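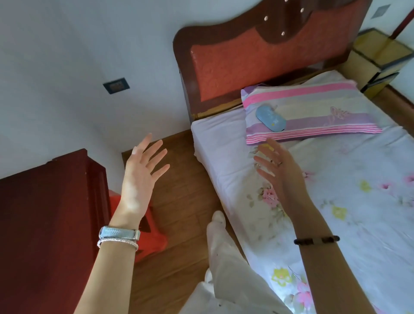

Sorting out the bedroom, a thread

Sihan Zou
Friday, December 10, 2021

1/ I said in October that I'd do the bedroom before Christmas. The kitchen went first, then the hall cupboard, and now there's no other room left to hide in. I'm doing the bed and whatever is near it today and will post as I go.

2/ The headboard stays. I know some of you voted for painting it. It's dark brown wood with a curvy top and a red-orange panel in the middle, and I have got used to it. It came from a house clearance in Ultcombe and took two of us and a borrowed van to get home.

3/ It needs a proper dust though. The scalloped edge is a pain. A flat cloth goes straight over the dips, so I use an old soft toothbrush, dry, and then a cloth barely damp for the wood. I keep the damp cloth well away from the panel.

4/ Three little white studs in the top part of the wood. Someone asked last time if they were screw covers. I don't know. They've never come loose and I'm not going to start picking at them.

5/ Sheet next. It's the flowery fitted one, pink and yellow with pale green, and the side nearest me is all creases again. I've tried pulling it tighter. The mattress is a bit shallower than the sheet is meant for, so the spare cloth has to go somewhere.

6/ What works best for me: do the two corners at the headboard end first, then the foot end, then go along the side with a flat hand and push the extra under. Sheet clips help as well. I had a set from Garba and lost them in the move.

7/ I don't iron fitted sheets. I did once and it was a whole evening.

8/ Pillowcase is the stripy one with the pink and lavender and yellow bands. It doesn't match the sheet and I'm fine with that. The matching ones went thin and are now dusters. There's a faint butterfly on this one that I'd forgotten about until I had the lamp off it.

9/ The light blue case on the pillow needs a home. It lives on the bed all day, gets moved to the floor at night and then I tread near it in my socks. From today it goes in the top drawer. If it's back on the pillow by Sunday you may all say so.

10/ Which brings me to the bedside cabinet. Pale yellowy beige with black edging. I bought it second-hand, listed as Skedia, though I've never found a name on it anywhere. The black edges show every bit of dust but the pale panels don't, so it always looks as if someone has gone round it with a grey pencil.

11/ Contents of the top drawer, mostly: receipts, dead pens, a phone charger for a phone I no longer have, six hair grips, one glove. Receipts and pens are out. The charger has gone in the bag for the recycling point. The glove stays until I've looked in my coat pockets.

12/ Someone's asking about drawer dividers. I measured up for the Truvelitz ones and they came out too tall. I'm using the lids of two shoeboxes. They slide about a bit — a dab of sticky tack under each one stops it.

13/ Floor. It's wood, so crumbs and fluff go straight to the edge of the bed and stay there. I sweep from the wall outwards with a soft brush, then get down with a torch. Vacuum last, on the hard floor setting.

14/ Took longer than I thought, mainly the drawer. The mattress still needs turning and I'll wait until there's somebody here to take the other end.

15/ Replying to the question about the winter duvet: yes, it's coming out this weekend. It's in the bag on top of the wardrobe and needs a day on the airer first. The window side of the room next, probably Tuesday — curtains down, rail wiped, curtains in the wash if the weather looks all right.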